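Perchero de pie en sótano con bóveda de ladrillo, ¿pie o pared?

Foro > Casa > Recibidores y almacenaje

tejaroja34
miércoles 3 de junio
Buenas. Tengo un sótano con techo abovedado de ladrillo y quiero poner algo para los abrigos. La pared blanca del lado derecho es muy dura y no me apetece taladrarla. Había pensado en un perchero de pie, el Lernum o el Okabe. En el punto más bajo de la bóveda tengo 200 cm. ¿Alguna experiencia?

marga_bcn
Yo tuve el Lernum y se vencía en cuanto colgabas dos abrigos del mismo lado. Si puedes, pared.

Prolijo
No estoy de acuerdo. Un perchero de pie aguanta bien si repartes el peso. El fallo suele ser la base mal apretada. Dale un repaso a los tornillos a la semana de montarlo.

marga_bcn
Lo apreté tres veces. El suelo era de barro y tenía desnivel, eso también influye.

tejaroja34
El mío es de barro también, pero lo nivelaron el año pasado.

sal_y_cal
Con ladrillo visto cuidado con la humedad. En mi bodega los abrigos de lana cogían olor en 5 días. Ahora solo dejo allí chubasqueros.

tejaroja34
Gracias a todos. Al final me he quedado con uno negro de segunda mano, de brazos curvos acabados en bola. Costó 34 euros. Lo que me gusta es que el negro se ve bien contra el ladrillo.

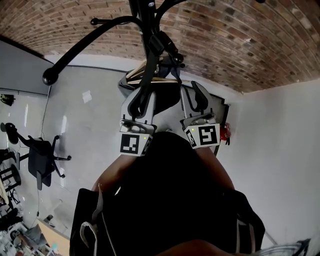

Los abrigos largos irán en los brazos de arriba y las bolsas las dejaré en otro sitio, que luego se enganchan con todo. Me falta decidir si lo pongo junto a la pared blanca o en la gris. En la gris tengo 158 cm libres hasta la puerta.

Prolijo
En la gris. Junto a la blanca acabarás rozándola con las mangas mojadas.

marga_bcn
Yo lo pondría en la blanca, que deja más paso. Y unos fieltros en la base, los de Amholm van bien.

sal_y_cal
Me da igual la pared, pero sepáralo un palmo para que corra el aire.

tejaroja34
Empiezo por la gris y lo dejo separado. Los fieltros los miro el sábado.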